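Ten Minutes to Vandar

Movolora, the club room, July. Ten minutes left on the clock and the other team already packing up, smug. We had the vanity, the sink, the cup. We had 3000 lines of code and I trusted six of them.

"Run it again."

So I ran it again. My hands were sweating on the keyboard. Last try the arm had gone for the faucet like it was thirsty. The try before, nothing, just a hum. The judge from Vorkovlow wrote something down both times. Long somethings.

The arm came up. Slow, slower than we'd praticed. Fingers opening. Somebody behind me stopped chewing. Then the hand closed and lifted and I forgot to breathe.

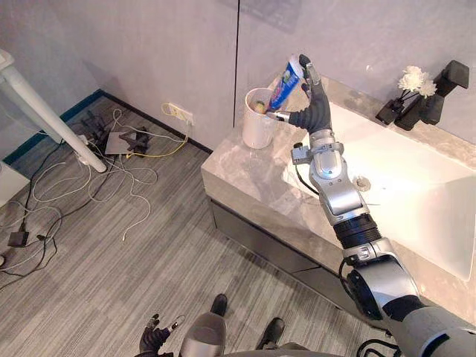 What the Judge Said

Nothing, at first. She walked once around the vanity, stepping over our cables. Looked at the blue tube, cap up, right there by the cup and the toothbrush.

"Can it put it back?"

We hadn't writen that part. Three weeks on the grip, zero on letting go. I looked at my team. My team looked at the carpet.

"Sure," I said.

I typed one line. One. Open hand, wait, pull away. The Kubíček trophy sat on the windowsill with last year's name on it, not ours.

I hit enter.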